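Household and Shop-Floor Chores Trial
Second progress report to the Notunwood Fund
7/17/20

What you asked

When the Fund renewed our grant in March, the award letter put one question to us: can a machine you could buy or lease today take over a dull chore in a home or a small shop, and leave the people there with less work than they had before? We were asked to report plainly, including if the answer was no. So far the answer is no, with one partial exception covered further down.

This report covers the tidying and sorting work at the Wilitz site and the first half of the stockroom work at Mondal. The kitchen work has not started. We say why under Delays.

Work done in this period

At Wilitz we ran the mixed-bin task. An arm with a gripper reaches into a bin of odds and ends, picks up one item, and moves it to a second bin. A person then checks whether the item got there and whether it was damaged. It is a stand-in for clearing up a playroom, emptying a returns box, or going through the lost-and-found at a gym. We chose it because a seven-year-old can do it, though not always willingly.

We logged 2000 attempts. An attempt counts as good only if the right item arrives, alone, with no hand in the bin. We have had some argument with suppliers about this rule. They would like a pick to count if the gripper closes on something and lifts it. We do not think a shop owner would see it that way, and we have kept our rule.

Hard blocks with flat sides went well, and we have no complaint about them. Bottles were fair when they lay on their side in the open and poor when they leaned on a wall. Soft things were bad. Cloth folded under the finger, slid, came up with a neighbor attached, or stayed where it was. Since most of what needs picking up in a house is soft, we take this result more seriously than the good one.

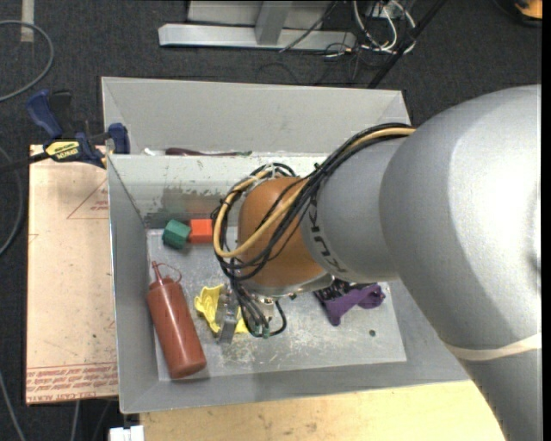 Mixed-bin task, Wilitz. Blocks, a squeeze bottle and a crumpled yellow item in the bin with the arm over it.

The supplier's own material for the sorting software, sold under the name Lover, talks about "any object, any order." We were not able to get near that. When we tipped in a set of items the software had not been tuned on, the share of good attempts fell sharply, and it did not recover until the supplier had spent 11 days adjusting settings remotely. We were not charged for those days. A paying customer might be, and we have asked for that in writing.

Hand time

The figure we would ask the Fund to look at is hand time, meaning the minutes a person spends on the machine's behalf. It includes setting up, clearing stoppages, putting things back where the arm can reach them, restarting, and phoning for help. The demonstrations we were shown before the grant left all of this out.

Over the period we recorded 201 stoppages that needed a person. Most took a minute or two. The long ones were mostly cable trouble, where a cable had to be moved clear and the arm run slowly through its whole range before anyone would trust it again. One of these used up a whole afternoon. In the same hours, one person working by hand would have finished the sorting many times over and swept the floor.

We know the reply to this, that early machines always need minding and the minding drops off. It may. We plotted hand time by week and the line does go down at first. Then it goes flat for the last several weeks, and nothing the supplier has sent us explains what would bring it down again.

Mondal stockroom

The partial exception is here. The task is moving sealed cartons of one size from a cart to a shelf at waist height. The machine is slow, but it kept at it, and in the second half of the period staff were able to walk away and do something else. They liked that. Two of them asked if it was staying.

Some cautions. The cartons are all the same, the shelf was cleared for it, and the aisle is closed to customers while it runs. When a carton came in with a torn flap, the machine stopped and waited. The store manager pointed out that unloading the cart was never the chore they minded. The one they mind is sorting out returned and opened stock, and that puts us back at the mixed bin.

Delays

The kitchen work was due to begin in this period and has been moved back. The insurer wants a fixed barrier between the arm and anyone in the room, and a kitchen with a fixed barrier across it is of limited use as a kitchen. We are pricing a smaller, weaker arm that would not need one. It would also lift less, possibly too little for a full pan, so we may have to change the task to loading plates and cups only. We would want the Fund's agreement before doing so.

Spending

We have spent less than planned on equipment and more than planned on staff, for the reasons given under Hand time. We do not need more money this period. We would like leave to move part of the equipment line into wages, and the form is attached.

Next period

We will repeat the mixed-bin task with soft items only, under the same counting rule. We will finish at Mondal, adding damaged cartons on purpose. We will also run the plain comparison we should have run at the start, a person with a bin and a clock, at both sites, for nearly 18 hours in all.

The supplier has promised a new version of the software before then. We will install it if it arrives and report results for the old and new versions separately. If soft items do no better under it, we expect to recommend that the household half of the project be closed early and the remaining money returned.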